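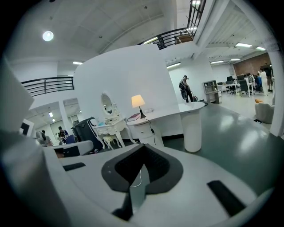

It is easier to learn than most people in the building expected, according to a comment left on the project page by a reader signing as Sturomside, who added that the harder part is keeping the wrist steady and moving at the same pace each time. The comment is one of 17 received by Kivance since it opened its teaching programme to public remarks in November.

News > Projects > Teaching by hand

Projects | News | Partners | Contact

Kivance extends hand-led robot teaching to household tasks

Kivance has confirmed that its programme for teaching robots by demonstration will be extended to a second group of household tasks. The work is carried out together with Riis, which prepares the recordings for training.

Under the method, a person holds a gripper tool and carries out the task directly. A camera on the tool records what the gripper faces as it moves, and the movement of the hand is worked out from the recording. No robot needs to be present while the task is shown. The recordings are later used to train a robot arm fitted with a gripper of the same shape.

The first group of tasks produced 653 recordings. Of these, 413 were accepted for training after review. The remainder were set aside, in most cases for one of 2 faults: the tool was turned too quickly for its path to be followed, or the object was let go before it had come to rest. Guidance for demonstrators has been revised accordingly, and new demonstrators will now complete a practice period before their recordings are counted.

The second group covers moving small objects between tables and shelves, closing drawers and placing books upright. Demonstrations will be made in furnished rooms with ordinary lighting, and people may continue to walk and work nearby while recording takes place. Kivance considers this important for the trained system, which must be able to cope with changing backgrounds.

Remote control will remain in use for a smaller share of the work. Tasks that call for two arms, or for force that is difficult to judge through the hand tool, will be shown by an operator guiding the arm from a separate desk — an arrangement that is slower but records the joint positions of the robot itself.

Partners at Gukberg will test the trained system on their own equipment once the new recordings have been reviewed. Remarks on the programme may still be submitted through the project page.

Contact the Kivance press office | Copyright Kivance, all rights reserved | Back to top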